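How to do your first 2,000 m row without blowing up

If you have joined us at the Trunley gym in the last few weeks, you will have seen the rowing test on the board. We run it every Thursday in May, and everyone from new starters to the early morning crowd has a go. This page goes through how to set up, how to pace it and what to eat beforehand.

Before you start

Strap your feet in so the strap crosses the widest part of your shoe. Set the damper somewhere in the middle. A high setting feels strong for the first minute and heavy for the rest.

Warm up with 400 m of easy rowing, then three bursts of ten hard strokes with a rest between each. Get off, swing your legs, have a sip of water and sit back down.

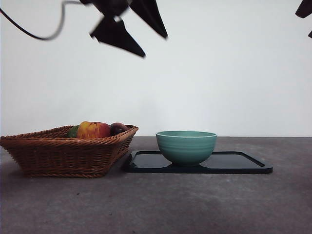 Step 1: Get the stroke order right

Push with the legs first, then lean back, then pull the handle to the bottom of your ribs. Coming forward, do it in reverse: arms, body, legs. Most people who tire early are pulling with their arms while their knees are still bent. If you catch yourself doing it, row 100 m with straight arms and legs only, then add the rest back in.

Step 2: Pick a pace you can hold

Go by the split on the monitor, which shows your time per 500 m. In the week before the test, row 4,000 m at a steady effort and write down your average split. For the test, aim to start five seconds faster than that. Don't look at the person next to you.

Step 3: Break it into quarters

First 500 m: a few quick strokes to get the wheel moving, then settle.
Second 500 m: hold the split. It should feel slightly too easy.
Third 500 m: this is the hard one. Keep the stroke long and breathe out on every drive.
Last 500 m: take a second off the split if you can, and go for whatever is left in the final 100 m.

Step 4: Cool down

Keep the handle moving for a few minutes. Write your time on the board before you leave. If you also train at Etevcombe, tell the desk so they can add it to your record there.

What to eat

Have a normal meal three hours before. If you train at lunchtime and need something nearer the session, keep it small: toast, a banana or a piece of fruit. Afterwards, eat properly within a couple of hours.
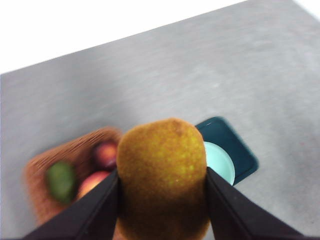 A kiwi makes an easy pre-row snack.

When to test again

Leave it four weeks. In between, row twice a week, one long and one with intervals, and keep up your usual classes.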